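Gridham Robot Arm Club: your questions answered

Do I need to know how to code?
Not at all! Plenty of our members had never written a line before their first session. You'll start by moving the arms about and get to the code when you're curious (it doesn't take long).

How old do I have to be?
Year 9 and up. Sixth formers are very welcome, and so are parents who want to sit in and have a go.

What will I be working on?
Our big project this year is called Skurow: two arms on one shared rail, learning to do jobs together. We begin with tip-to-tip practice, where you bring the two yellow points as close as you dare in mid-air. It sounds simple, and then you try it and your whole team is holding its breath!

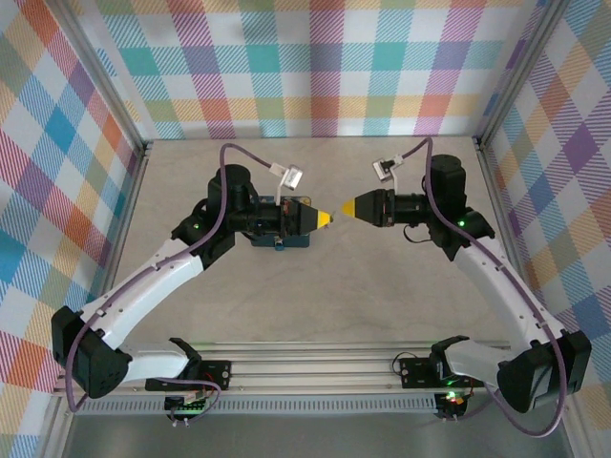
Once your team is happy with that, you move on to handling objects, which is where the arguments about who drives the left arm usually begin. Small boxes are a favourite, and you can bring your own if it's light and you don't mind a few scratches.

How big are the teams?
There are 3 people in a team. One drives, one watches the clearances and one keeps the log, and you swap every session.

Is there a competition?
Yes, the Nomura Cup in November! Each team gets 9 minutes at the rail for the box task. Practice runs count for nothing, so make all the mistakes you like beforehand. 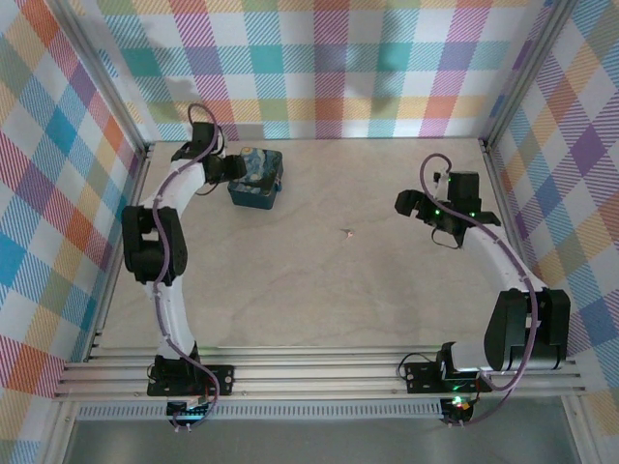

Left arm at the Starry Night box, right arm across the floor from it.

What if I break something?
Tell us and we'll mend it together. Learning to reseat a cable or swap a gripper finger is half the fun.

Can I miss a week?
Of course. Read your team's log before you come back and you'll catch up quickly.

Who do I ask about joining?
Amedeo Bianchini runs the sign-up list. Find him in room 726 at lunchtime, or leave a note in the club tray outside.

Page updated Wednesday, October 7, 2020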